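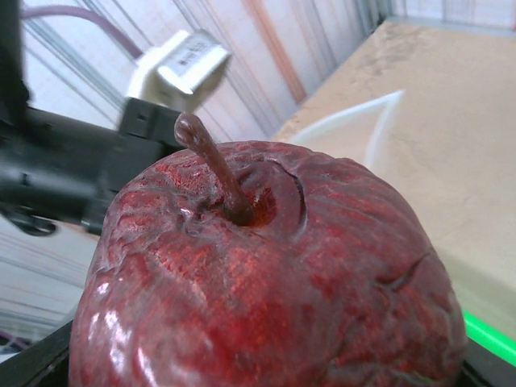 Artificial apple, stem end

To: Fairclough Orchard Group list
Subject: Re: Storing Rutgate apples past March

> We put up 6 crates in the back cellar and the top ones are already
> going soft and wrinkled near the stem. Is it the variety, or are we
> doing something wrong? The cellar stays cold but feels dry to me.

Sounds like dry air to me. Rutgate has a thin skin and gives up water faster than most. You want humidity near 90 percent, and a bare concrete cellar in winter won't get there without help.

I line each crate with a plastic bag, fill it, and fold the top over loosely. Don't tie it. The fruit needs some air or it picks up an off taste. A pan of water on the floor helps too, but less than the bags do.

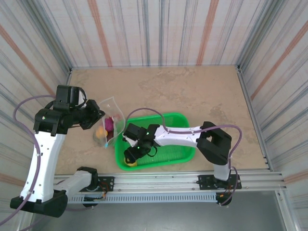
Clear plastic bag, partly open

Check the crates every 7 days and pull anything with a soft spot. Keep potatoes in another room.

The wrinkled ones are fine for sauce - I would use them first. If you have Turneler as well, leave those for last. Mine were still firm in April.

One other thing. The sign-up sheet for grafting wood is still open, and we need to know who wants Turneler cuttings before the end of the month.

--
Fairclough Orchard Group, PO Box 3058
Reply to this message to post to the whole list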